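3. Data collection

The demonstrations were recorded with a hand-held gripper, so no robot arm was needed until the evaluation stage. Wenche Sæther and I shared the recording between us in October, working mostly in the mornings when the light was strongest. We kept 276 demonstrations for the Villey set after removing those where tracking was lost. 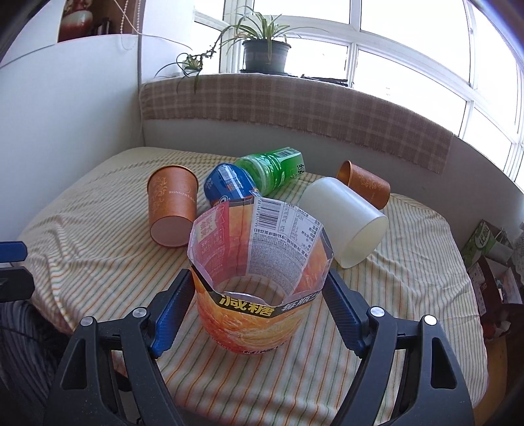 Soft and hollow items gave the policy the most trouble in our first round, and we recorded extra demonstrations for them. A bottle is fairly forgiving about where the fingers close. A label cut open and formed into a loose cylinder, held between the blue pads with the cups and bottles lying behind it, has very little stiffness of its own - if the operator squeezes too far the shape folds. We therefore asked operators to close slowly and stop at first contact.

3.1 Layouts

Objects were laid out again after every 30 demonstrations. We used striped cloth as the background on purpose, as the earlier Dekker set had only plain surfaces and the policy trained on it did badly on anything with folds.

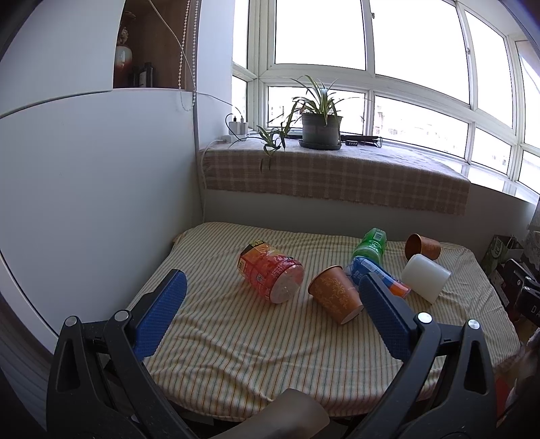
Figure 4. Gripper open over the striped cloth, with bottles and cups lying on their sides.

Training used the Villey and Dekker sets together, 1,119 demonstrations in all. Results for the seven held-out layouts are in section 4.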